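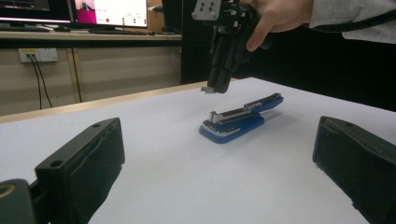
Lalit Nigam objected, when he read a first draft of this section, that a stapler is too easy for a bimanual study, as one hand can press it against the table and the work is finished. We agree for the pressing. We do not agree for the approach, and it is the approach that we measure here.

Figure 3. View from the hand-held gripper during a stapler episode. The two fingers of the recording gripper are in the foreground; a second gripper is held by hand above the blue stapler.

4.2 Effect of the second gripper in view

The Kirstead set contains 3,835 episodes recorded with hand-held grippers. In one part of them a second gripper enters the view of the first, as in Figure 3. Earlier work in our group removed such episodes before training, on the assumption that the policy would confuse the other gripper with the target object. We wanted to test this assumption directly.

We trained two policies with the same network and the same number of steps. Policy A used 2,000 episodes in which only one gripper is visible. Policy B used the same amount of data, but drawn from the full set. Both were then evaluated on 6 tabletop objects, the stapler among them, with start positions fixed in advance by Seema Tripathi and Pramila Dubey – neither of them took part in the recording.

When the second arm stayed outside the view, the policies performed almost equally. When it was inside, Policy A often stopped before reaching the object, or turned toward the other arm. Policy B reached a correct pregrasp pose in 92 percent of the trials. The remaining failures were mostly on the stapler, where the fingers closed too near the hinge.

We did not mask the second gripper or the hand of the operator in any image. A masked version was prepared on the Hosoda cluster, but its training was not completed and we do not report it.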